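# Preparing Two-Handed Fruit Sorting Demonstrations for Policy Training

Prepared by Yanti Hidayat and Dimas Lumbantobing, Remon Laboratory
Revised 2024-08-11

This guide explains how to record, check, and divide two-handed sorting demonstrations for use with the Misley training method. It is intended for new staff and visiting students who have completed the laboratory's safety session and have read access to the Detia storage server. No programming is required before Step 5.

## Background

Misley learns from short recordings of a person moving objects with a pair of hand-held grippers. The method does not label each motion by hand. It divides a recording at the points where a gripper closes or opens, and it trains on the segments between those points. The quality of the result depends heavily on whether these closing and opening events are clear in the data.

Work on the first version, led by Sulastri Siregar, used rigid blocks on a bare table. The policy trained on those recordings performed poorly when it was given round produce on a soft surface. The present procedure was written to correct this weakness.

## Step 1. Select the site and the surface

Record in ordinary rooms. Kitchens, bedrooms, and offices are all suitable. A soft base beneath the work surface is permitted and, for one third of the sessions at each site, required. Cover the base with a thin sheet that may crease freely. Do not smooth the sheet between episodes. Creases and bright reflections are part of the variation the policy must tolerate.

## Step 2. Lay out the objects

Use produce of differing size and color, and include at least one piece that is markedly darker than the rest. Place containers at the far side of the surface and leave the center open for movement. Leafy or long vegetables may be placed in the dishes before recording begins. They serve as distractors and are not to be picked up unless the session sheet calls for it.

Fruit should be spread so that each piece can be approached from at least one side. Pieces that touch the wall of a tray are acceptable.

## Step 3. Record the episode

1. Hold one gripper in each hand, with both open, and remain still for 2 seconds.
2. Bring the first gripper to its target with the finger pads on opposite sides of the fruit.
3. Close slowly until the pads hold the fruit, and pause briefly before lifting.
4. Begin the approach with the second gripper while the first is still closed.
5. Place each fruit in the container named on the session sheet, open fully, and withdraw.
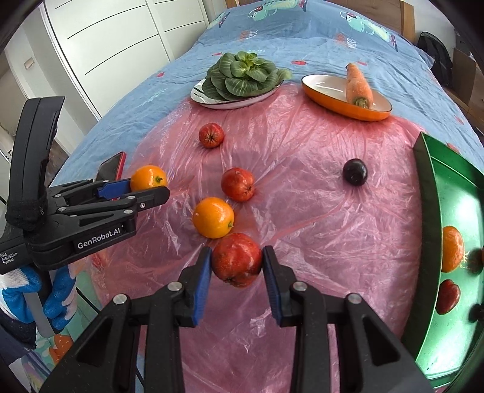
The overlap called for in item 4 is the feature that distinguishes this set from earlier ones. When one hand always waits for the other, the trained policy learns to alternate and will not use both arms together. Operators tend to fall back into alternating as they tire, and sessions are therefore limited to 50 episodes per person per day.

Cables should have enough slack to follow the hand across the full surface. Gloves are allowed. If they are worn, record this on the session sheet.

## Step 4. Review the recording

Play each episode once at normal speed. Reject it if any of the following applies:

- a fruit is dropped and picked up again by hand;
- either gripper closes on the sheet or on a container;
- the two grippers collide;
- the still period at the start is missing.

A missed grasp followed by a successful second attempt should be kept and marked "retry."

## Step 5. Segment and divide the data

Run the Liew segmentation script on the accepted episodes. The script writes one file per gripper and one joint file containing the overlap periods. Check the joint file first. An empty joint file means that the hands alternated, and the episode must be moved to the single-hand set.

The current set contains 3,000 accepted episodes, of which 900 are held out for testing. Divide by site, never by episode. A room that appears in training must not appear in the test portion.

## Reporting problems

Questions about segmentation should be sent to Doğukan Dönmez. Alper Sezer maintains the session sheets and assigns sites. The next revision of this guide is planned for October and will add instructions for deformable packaging.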